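January – Tenel two-arm kit, trial unit, notebook RD

Storov want an answer on the kit by end of month so squeezing this in between other jobs. Jarosław did the mounting, I did the cabling, took 30 min longer than the Tenel sheet says. Manual has the arm labels swapped on p. 2, watch out.

Cloth task today. Grip force left at default, speed capped at 300 mm/s. Stan wants 400 but not with people at the bench.
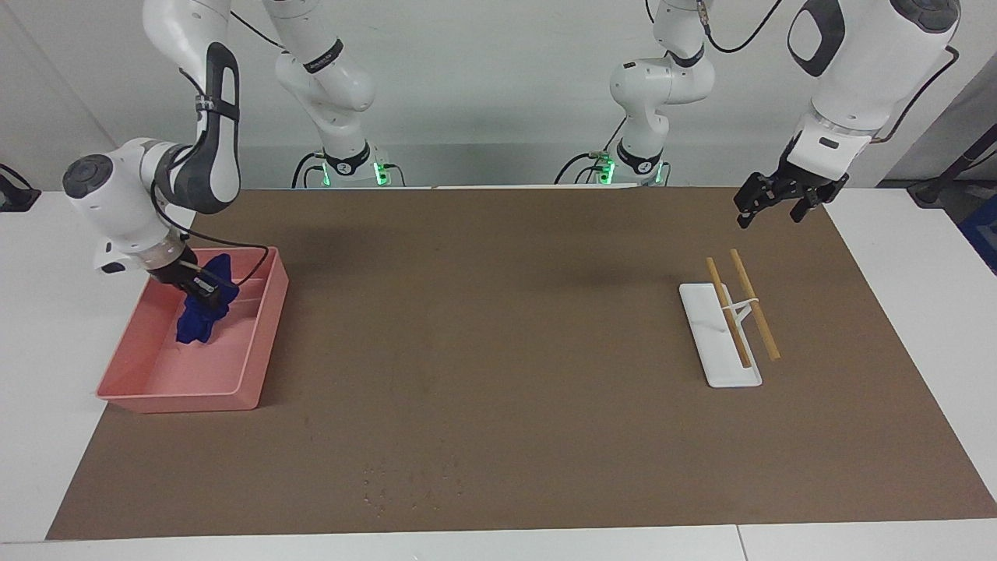
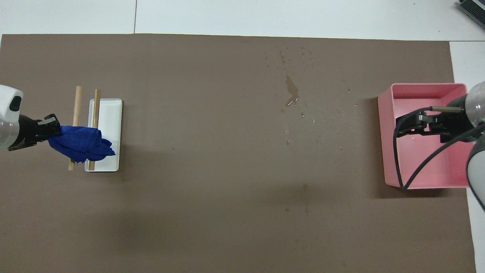
Blue cloth in the gripper, both shots. Chopsticks and pink tray also on the mat.

Notes for the review:
– fingers are OK on fabric, wouldn't trust them on thin film
– cable loop at the wrist is too long, needs a clip. Ask Tenel if they sell one
– teach mode laggy over wifi, fine on teh wired port
– spare finger sets 100 each, seems steep

Jarosław likes it more than I do. Still need the service quote from Skistdale before we can compare. Next: same task at lower grip force, then log the cycle times properly.

Rok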